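Category: Courts and Justice / Talks
Last updated: Apr 26, 2022

WHAT HAPPENS AFTER THE GUILTY PLEA
Speaker notes, public library series, evening session
Sigrún Hedegaard

(Wait for the back rows to fill. Water on the left.)

Good evening, everyone, and thank you for giving up a perfectly good evening to hear about sentencing hearings! I covered courts for the Nurkstead paper for a long stretch, and I still think a sentencing hearing is the most interesting thing you can watch for free in this town. Trials get all the attention. But most criminal files never get to a trial at all, they end in a plea, and then there's this other hearing, often on a slow afternoon with four people in the gallery, where the real work gets done.

Quick show of hands: who's been inside a courtroom? (Usually fewer than I expect. If it's a lot, skip the bit on where to sit.)

WHERE TO SIT

Anywhere in the public rows. Phone off, hat off, stand when the judge comes in. The sheriff's officer will tell you if you've got it wrong and will be kind about it. You can come and go, just do it quietly and try not to leave while somebody is reading a victim impact statement.

START WITH THE HARBOUR ROAD FILE

I'm going to use one file all the way through so we don't get lost. It's the Skostov warehouse break-in. Krešimir Dervishi pleaded guilty to breaking and entering and to possession of stolen property. The property was copper cable from the Skostov yard, and he'd been in custody for seven months by the time he was sentenced.

I love this file for teaching. There's no puzzle about who did it, so you can put your whole mind to the question of what the sentence should be.

(Pause here. Ask: what would you want to know before deciding? Write up whatever people call out. Somebody always says "has he done it before" and somebody always says "why copper".)

THE AGREED FACTS

First thing you'll hear. The Crown reads out what both sides accept happened. It sounds flat, and it's meant to. Listen for what's been left out, because the judge can only sentence on what's admitted or proven. In this one, there was a lot of talk around town about a second man and a van. None of that was in the agreed facts, so none of it counted. I had a reader phone me quite cross about that!

THE CROWN'S TURN

The prosecutor was Styliani Mitsotakis-Vlachou, who is a pleasure to listen to, by the way, she never raises her voice. She asked for a jail term followed by probation. She talked about the planning that went into it, the damage to the fence, and the fact that the yard manager, Mogens Bach, had started sleeping badly after the break-in and said so in his statement. That statement took less than a page. I've heard statements ten times as long that told me less.

THE DEFENCE

Crisóforo Lozano for the defence. He leaned on the early plea, which spares witnesses and saves court time and normally does bring a sentence down. He had a letter from Bendetel, where Dervishi had worked on an installation crew, offering him his job back. He also had a plan for treatment. Judges hear a lot of plans, and the ones with a name and a start date on them do better.

(If anyone asks about the addiction side, say what was said in open court and leave it there.)

CREDIT FOR TIME ALREADY SERVED

Right, this is the part I get the most letters about, so slow down.

If a person has been held before sentencing, that time can be credited. In Canada the starting point is a day for a day, and a judge can go up to a day and a half for each day where the circumstances justify it. Remand time doesn't earn early release the way a sentence does, and conditions can be rough, and that's the thinking behind the extra.

So when the headline says "sentenced to one more day" or "time served", go back and look for what came off the top. The person may have been locked up for ages. I've written that headline myself and I've regretted it, the number alone makes it sound as though nothing happened.

PROBATION

Please don't think of it as the free part. Conditions can include reporting, counselling, staying away from an address, paying money back, and keeping a curfew. Dervishi's order kept him away from the Skostov yard and had him pay $1000 toward the fence. Breaking a condition without a good reason is a fresh offence.

THE REASONS

Then the judge explains it all out loud, and this is my favourite part, I could listen to reasons all day. You hear which facts got weight. Take a notebook. Put down the total sentence, the credit, what's left, and the length of probation. Four lines, and you'll understand the file better than most of the people arguing about it at Skov's over coffee.

(Running long? Cut the next bit.)

CO-ACCUSED

Two people in the same file can get quite different sentences. Different roles, different records, one pleads early and one waits. They may also be dealt with on different days, so a story can report a result for one while another is still before the court. Be careful what you say about the one who's waiting! Still presumed innocent unless there's been a plea or a finding of guilt.

QUESTIONS

Leave lots of time. The handout has the courthouse phone number, and the daily list is posted by the front counter in the morning. I'm going again in July with whoever wants to come, so put your name on the sheet.
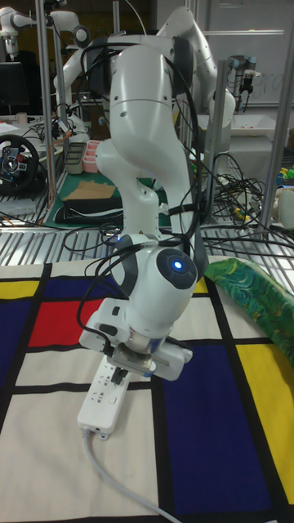

Can a person appeal a sentence after pleading guilty?

A guilty plea doesn't close off an appeal of the sentence itself. The person usually needs the appeal court's permission, the time limit is short, and the court will generally step in only if the judge made a legal error that affected the sentence or if the sentence was clearly unfit. The Crown can ask to appeal too.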